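Sketlow Project, Manipulation Methods Group
Minutes of the meeting held Jan 21, 2025
Chair: Heledd Hughes

1. Minutes of the previous meeting
Approved without changes.

2. Results of the relabeling study
The Chair presented the results of the Ondedell method, in which failed grasps are relabeled by the position of the arm when contact is lost and then returned to the training set. The study used 731 recorded attempts. Policies trained with the relabeled attempts needed around 400 fewer training steps to reach the same success rate as the baseline. The group accepted the result for internal use and asked that the baseline be run again with a second random seed.

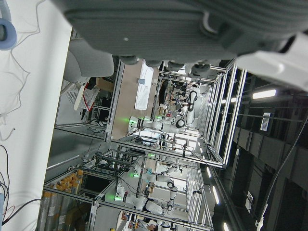
Question from the floor: Why are failed grasps kept in the training set?

Response: Failed grasps show the policy where contact is lost, and the successful attempts contain very little of that information.

3. Wrist view calibration
The group agreed that calibration will be repeated at the start of each session. The Petrauskas procedure remains in force until the written comparison with Drosach has been received.

4. Actions
H. Hughes to circulate the revised results table.
The second seed run is to be completed before the February meeting.
The draft methods section is held over to that meeting.

The meeting closed at 4 p.m.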